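Why do apples turn brown?

Cut an apple in half and leave it on the counter. After a while the white part starts to look tan, and later it turns brown. The apple has not gone bad. It is reacting with the air.

An apple is made of millions of tiny cells, too small to see without a microscope. Each cell keeps its different parts separate – a bit like a house with closed doors. When a knife cuts through the apple, many cells break open and their contents mix. Oxygen from the air gets in too.

Apples contain natural helpers called enzymes. With oxygen around, one of these enzymes starts a change that makes brown coloring. The same thing happens when you drop an apple and it gets a bruise.

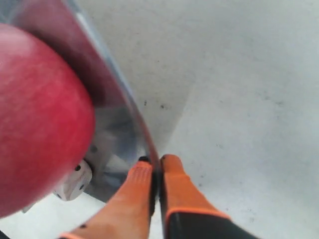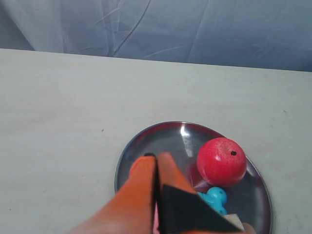 First picture: a red apple, close up. Second picture: a round metal tray on a white table.

The skin keeps most of the air out, so a whole apple stays pale inside for a long time. Some kinds of apple brown quickly and others slowly.

Try it yourself

Ask an adult to cut 2 slices from the same apple. Brush lemon juice on one slice and leave the other plain. Put both on a plate and look again after lunch. Which one is browner?

Lemon juice is an acid, and acid slows the enzyme down. Cold slows it down as well. Boiling water at 212 degrees Fahrenheit (100 degrees Celsius) stops it, and cooked apple pieces do not keep browning the way raw ones do.

Word to know
Enzyme: something in living things that makes a change happen faster.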